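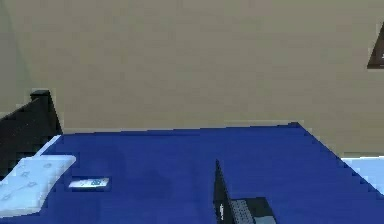 Setembro – por Garba Afolabi

Gosto de trocar cromos de futebol à moda antiga, na mesa do café, com tempo para conversar e discordar. Por isso me custa ver a caderneta do Lavmont, com os seus 128 cromos, tratada como carteira de ações. Pediram-me 80 euros por um guarda-redes suplente! Percebo quem vende, cada um sabe de si, mas um miúdo de Dravesbridge devia poder acabar a coleção com os repetidos dos amigos – e com alguma paciência, que também faz parte.

Contacto | © Fadilow | Voltar ao topo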